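## 4.3 Setting the gripper width and checking the episode segmenter

Complete this section after the clock sync in 4.2 and before you import any takes into Plunora. You will need the handheld gripper pair, the host laptop and the calibration file saved from your last session. Allow 40 minutes for a new pair.

### 4.3.1 Width calibration

1. Start the Oline service on the host and wait for both grippers to report `READY`.
2. Close the left gripper fully and hold it closed. Run `oline width --side left --zero`.
3. Release the trigger and let the jaws open to their stop. Run `oline width --side left --span`.
4. Repeat steps 2 and 3 for the right gripper.
5. Open the calibration file. The `span` value for each side must fall between 48 and 100 counts. Anything outside that range will be rejected at import.

**Note:** Zero and span are stored per side. If you swap the fingertip pads, run both commands again for that side only.

### 4.3.2 Checking the view used for segmentation

The segmenter finds the start and end of each episode from the jaw width and the tracked fingertip pads. It does not use object labels, so a cluttered room is acceptable provided both pads of the recording gripper can be picked out against the background.

1. Place the target container within reach, with its opening facing up.
2. Open the jaws and bring them up to the container.
3. In the Guthrie viewer, step to a still where the jaws are open at the container. Compare it with Figure 4-6.

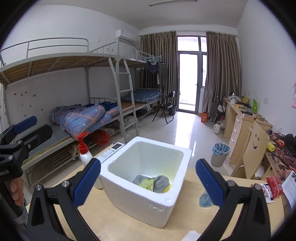
*Figure 4-6. Jaws open at a white foam box, both blue pads in view.*

4. Turn on the pad overlay. Each pad should carry one outline. If an outline jumps to another blue object, such as bedding or soft plastic on the table, raise `pad_min_score` one step and reload.
5. If the second gripper also enters the view, confirm that its pad is tagged `other`. A pad tagged `self` on the wrong gripper will split the episode in two.

**Caution:** Do not mask the lower part of the view to remove the second gripper. The mask also hides the jaws and the segmenter will return no episodes.

### 4.3.3 Bright windows

Daylight through a door or window can drag exposure down far enough to lose a dark jaw against a dark background — the pads usually survive, the linkage often doesn't. Lock exposure on the table surface before recording. Takes already recorded with auto exposure can be imported with `--pads-only`.

### 4.3.4 Error 799

Error 799 means the width log and the video have different lengths. Re-run the sync from 4.2 and import again. If it returns, send the log folder to Jean Matheson at the Brerkwood office and leave the original files where they are. Don't rename them; the importer matches on file name.

Continue to 4.4, Exporting trajectories.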